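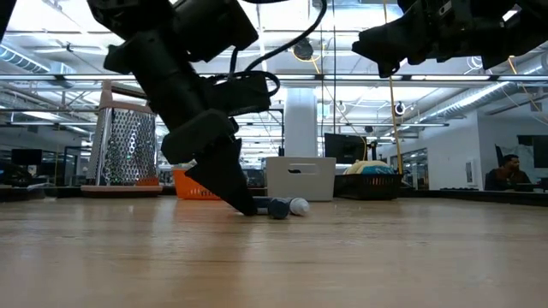
Prata two-arm kit for benches and shared workshops

I started building Prata in April because I wanted a pair of arms I could bolt to a shared bench and take off again before the next person needed it. The kit you can order from this page is the third version, and it's the first one I'm properly happy with!

You get all the motors, the black housings, two grippers, the controller and the cable set. The fingers are the bit I've fussed over most. They taper to a point (a proper wedge), so they can get right down to the tabletop next to small stuff like marker pens. My usual practice clutter is pens, plastic baskets and a box grater with a pink handle, and I'd say start with the pens. Leave the grater for week two.

Each arm reaches up to 42 cm from its mount. Building one took me 11 hours spread over a few evenings, though Róisín Hanrahan did hers quicker and sent me a list of 17 corrections to the instructions, all of which are now in. Thanks Róisín!

A few things to know before you order:

Cables. Leave more slack at the wrist than you think you need. I route my thick one over the top in a big loose curve, and the small one goes in a loop round the wrist module.

Mounts. Clamps are extra. The Skorance clamps I sell fit most worktops, or you can print your own from the files.

Software. Hicham Nasr looks after it and answers questions on the Drastik forum, usually the same evening.

Spare finger pairs are £17, and they fit the older version too. Kits go out on Fridays.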